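3 min read

November 16, 2024 - Welholm office, desk resets

Notes for whoever picks this up after me. Provard want the evening desk reset automated by December: chairs in, mouse back on its pad, books upright, next person sits down to a tidy place. Their slide says it "frees up staff for meaningful work." I asked which work. The answer was a second slide.

The figure they quote is 3152 resets a month across the floors. I don't doubt the sum. I doubt that the people doing those resets see them as separate jobs. They do them while checking the blinds, picking up cups and noticing that someone left a badge behind. Take out the one piece a machine can do and the rest still has to be walked.

Today was mouse and pad only, on one of the cubicle desks by the window.

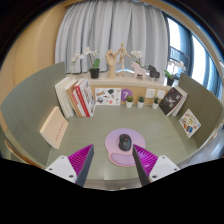
What the cleaning crew told me

Two of them stayed on after shift to talk. Neither is against it. One asked if she would still be allowed to move things herself, or if she'd have to log it first. Fair question, and the Alemneh rollout plan has nothing on it. The other wanted to know who gets the call when a plant goes over. Also not in the plan. I wrote both down and sent them up.

My own worry is the 1000 logged resets Latier want before sign-off. Somebody has to set the desks up wrong again each time, and that somebody is on the evening crew.
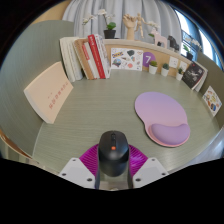

Job descriptions are where this will bite. The draft turns "evening cleaner" into "floor attendant," same pay, with a tablet. A mouse held between two ribbed pads beside its mouse pad is easy to put in a report. Knowing that the wooden hand and the orchids on the back ledge matter to whoever sits there is harder to write up, and the draft doesn't try.

To do: ask for the crew's hours before and after. Ask again about the tablet.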